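屋外走行ロボット向けカメラ・制御器の比較試験　中間報告
提出先：Kirnbridge 助成事務局　担当 Dagmar Šindelář 様
9月9日（水）

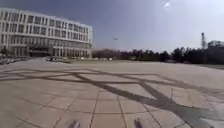 助成金で購入した制御器は、従来品より優れているのか。
現時点では、優れていると言える根拠がありません。停止位置のばらつきは小さくなりましたが、同じ時期に車輪の空気圧管理も改めており、どちらの効果か切り分けられていません。

1. 前回報告からの経過
比較対象はカメラ2機種（Stornero、Macedo）と制御器2機種（Elska、および当方の従来品）で、組み合わせは4通りです。車体は共通とし、カメラの取付位置も固定しました。屋外での走行は合計477回分の記録が残っています。申請書には「年度前半で機種を確定」と書きましたが、確定には至っていません。遅れの主因は納品ではなく、当方の試験計画の甘さです。走行の順番を組み合わせごとにまとめてしまったため、日照条件が偏りました。

2. カメラについて
Storneroは明るい屋外で白飛びしやすく、自動露出が追いつくまでの間、路面の特徴点が急に減ります。カタログに書かれたダイナミックレンジは、走行中の車体の上では期待どおりに出ません。Macedoは露出の追従が速い一方、遠方の輪郭が甘く、建物の窓の並びのような繰り返し模様で対応点を取り違えることがあります。

広いタイル舗装の広場も、当初の想定より難しい場所でした。目地が格子状に続くので自己位置推定には有利だろうと考えていましたが、同じ形の升目が並ぶため、一升分ずれたまま収束する例が両機種で出ています。太い影が舗装の上で交差するところでは、影の縁を目地と同じ強さで拾ってしまいます。影は時刻とともに動くため、朝に作った地図を午後に使うと誤差が増えます。メーカーの説明会では「影に強い」と聞きましたが、手元の記録からその主張を支持する材料は見つかりませんでした。

もう一点、車体前端の突起が画角の下に入り込む件です。現在はマスク処理で除外しています。取付位置を上げれば解消しますが、それまでの記録と比べられなくなるので、今期は変更しません。

3. 制御器について
Elskaは旋回の立ち上がりが滑らかで、見学された方の評判も良好です。ただ、滑らかに見えることと経路に正確に乗ることは別の話で、後者の差は繰り返し走行のばらつきの中に埋もれています。通信が一瞬途切れたときの復帰動作は従来品のほうが素直です。Elskaは復帰後に古い指令を実行することがあり、メーカーに問い合わせ中ですが、回答はまだ届いていません。設定画面の使いやすさはElskaが上です。これは評価項目に入れていなかったので、参考として記すにとどめます。

4. うまくいかなかったこと
・影の有無を走行時に記録しておらず、後から映像を見て分類しています。境界の例では担当者の間で判定が割れました。
・基準となる測位の精度が、建物沿いで悪化します。建物に近い区間の成績は、当面の集計から外しました。
・空気圧の影響の確認を後回しにしました。冒頭に書いたとおり、これが今回いちばん痛い失点です。

5. 今後の予定
組み合わせの順番を無作為に入れ替え、空気圧を揃えたうえで走行をやり直します。結果は12月の報告に載せます。その時点でも差が見えなければ、制御器は従来品を継続し、Elskaの追加購入分の予算は返納する方向でご相談させてください。カメラは現状ではMacedoをやや有力と見ていますが、窓の取り違えが直らない限り、推薦とまでは申し上げられません。

追加の費用は発生しません。前回ご質問のあった夜間走行は、今期の範囲に含めていません。昼間の比較が片づかないうちに条件を増やすことには、担当者として反対です。

カテゴリー：研究助成 ＞ 進捗報告 ＞ 移動ロボット
お問い合わせ ｜ 無断転載を禁じます ｜ ページの先頭へ戻る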